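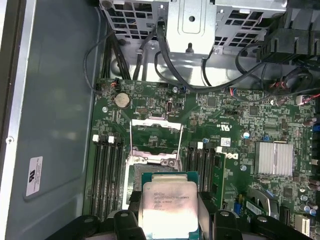
Processor handling rules (robotic disassembly)

Processor handling rules are the part of a robot cell's working practice that covers removing and fitting socketed processors in desktop computers. The best known set is the Tramlow practice, drafted by Lise Lavoie and later revised at Hurbridge by Ubaldo Bianchini.

Requirements

The load plate must be fully open before a processor crosses the socket. The fingers grip the package by its edges and may not touch the contacts. Travel over the open socket is limited to 2 mm per second - any correction of tilt is made above the pins, never in them. Grip force is checked every 100 cycles.

The case is laid on its side and kept from sliding. Arm cables must have enough slack to clear the chassis at full reach.
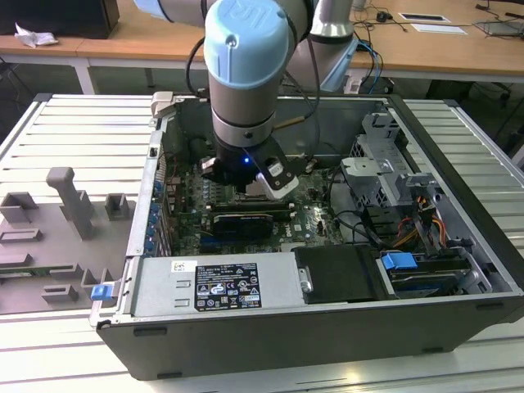

Arm reaching into a Dell tower laid on its side, with a fixture plate to the left.

Adoption

Sandoval adopted the practice after a trial of about 900 insertions. Imel uses a variant with 2 operators, one of them at the stop button.

See also: Pin damage; Socket cover; Force limiting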